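Madham Lunch Club: how the second grant is going
May 23, 2022

Hello again, and sorry this is landing a few days after you asked for it. We had the boiler people in and I lost the office for most of the week (more on the boiler further down, I'm afraid). I've tried to follow the headings on your form but some of it wouldn't fit in the boxes, so I've written it out as a letter and you can chop it up as you like.

Where we've got to

The short version is that the lunch club is open, it's busy, and we've served 763 meals since we started back in February. I'd told you in the bid that we hoped to be feeding people twice a week by now, and we are! The first few sessions were very quiet and I did have a wobble. Then the Bednarek bakery put our leaflet in with the bread orders and the phone didn't stop for two days.

We've got 40 people on the books now. They don't all come every time, what with hospital visits and grandchildren and the bus, so cooking the right amount is still a bit of a guessing game. Anything left over goes into tubs and people take it home for their tea. I've had to buy more tubs twice, and you'll see that under sundries.

Most of our regulars live on their own. A good few told us when they signed up that they'd stopped cooking properly, toast and a banana sort of thing, and what they wanted was a plate of hot food and a bit of a natter. The nattering has rather taken over, to be fair. Lunch is meant to finish at two and I'm usually still putting chairs away at three with half a table of people telling me about their hips.
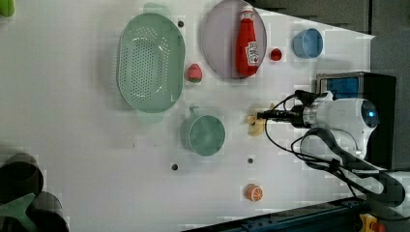 Now, the cooking lessons, which were the part of the bid you had the most questions about. We've run 5 so far out of the 14 we promised, so we're behind, and I'd rather say so plainly. Two had to be called off when the heating went and one clashed with the polling station, which I should have spotted. The ones we have run have been lovely. We do cheap, small meals you can make for one person without the rest of the packet going off in the fridge: leek and potato soup, a fish pie in a little dish, eggs done five or six ways. The soup lesson was full and we had to turn people away, so I'm going to run that one again in the autumn.

I've moved the remaining lessons to the mornings. People don't like getting the last bus back from Mornance in the dark, and I ought to have thought of that when I drew up the timetable.

Money

We're under on food and over on heating. The food is down to Pirnico, the wholesaler on the ring road, who let us have veg at the end of the day for next to nothing if we fetch it ourselves. It does mean you don't know what you're cooking until you've opened the boxes. We had a fortnight of swede. I learned a lot about swede.

The heating is the boiler. The hall pays for the repair itself, thank goodness, but our share of the bills has gone up and I can't see it coming down before winter. I'd like to ask if we can move what we've saved on food across to cover it. The full sheet is attached with the receipts in date order, apart from the one for the tea urn, which I've put at the front as it's the biggest single thing we've bought.

What hasn't worked

The Saturday idea. I was very keen on it and hardly anybody else was, so I've dropped it after three goes. People have family round or they've got the football on. I've put the hours into the washing up instead, where we were desperate.

We've also struggled to get men along. There are a handful, and they're good company, but they mostly come with their wives. I've asked the bowls club if I can pin something up in their pavilion and they've said yes, so let's see.

What's next

The rest of the lessons, first of all. Then I want to sort out lifts for the people at the far end of Madham, where the bus has been cut to one an hour and there's no shelter at the stop. I've had a chat with the surgery about sharing their minibus on the days it's sitting idle. They haven't said no! I need a price for the insurance before I can bring you anything sensible.

If you'd like to come and see us, please do, and come hungry. Lunch is on the table at half past twelve. Park round the back, as the front gate sticks, and let me know beforehand if you don't eat meat so I can put something by.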